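# Zanholm wall panel, light grey

Smooth matt panel for small-parts storage, supplied with its fixtures fitted in a row.

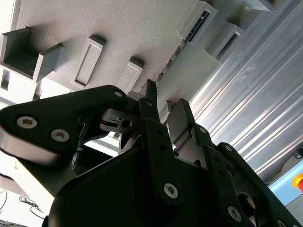 ## Fixtures

- **Open box compartment.** Hollow, thick-walled, projects outward from the panel.
- **Raised frame.** Rectangular, with a recessed inner rectangle.
- **Raised block.** Rectangular, recessed face, slightly smaller than the frame.

All fixtures are grey. Order of fitting is set at the works and cannot be changed on site.

## Mounting

The panel hangs on 2 Bettencourt rails, ordered separately. Fix the rails level before lifting the panel on. Plasterboard walls need the Gernmont backing strip behind each rail. The panel can also be set at a tilt with the Devuvby bracket pair; a tilted panel must not carry loose items in the open compartment.

Leave 70 mm clear at each end for the locking tabs.

## Care

Wipe with a damp cloth. Do not use scouring powder or solvent, as either will leave shiny patches on the matt finish.

## Supplied

Panel with fixtures, 2 locking tabs, fitting sheet. Rails, screws and wall plugs are not included.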